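Shared Bathrooms and the Limits of the Household Rule

Housing associations have long treated the bathroom as a private matter. The lease sets out duties for stairwells, laundry rooms and bicycle storage, and then falls silent at the apartment door. In buildings where unrelated adults share one apartment, that silence has become costly.

The Fledberg district now has 567 shared units, nearly all of them in buildings designed for families. A room meant for four people who ate at one table is used by tenants who work different shifts and may never meet. Complaints about cleaning are the most frequent kind received by the Quinlan tenancy office, ahead of noise and parking. Most are settled badly, by one tenant moving out.

It is our view that cleaning in shared units should be part of the rent. A weekly visit, charged equally and listed on the bill, would remove the dispute at its source. Critics reply that adults should manage their own homes - a fair principle, but one that assumes a household exists. Strangers with separate leases have agreed only to an address.
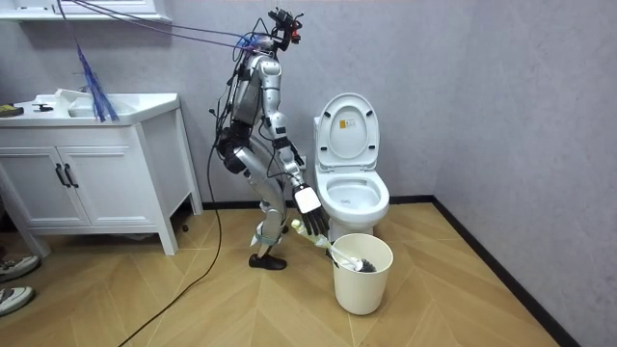
The cost need not be large. Under the Furari model, 10 buildings share a single contract, and each tenant pays the same amount regardless of room size. Tenants may vote to leave the arrangement after 2 years. Older residents have asked that visits be kept to the middle of the day, and this should be written into any agreement.

We ask the district to include such a clause in its standard lease before the next round of renewals in August.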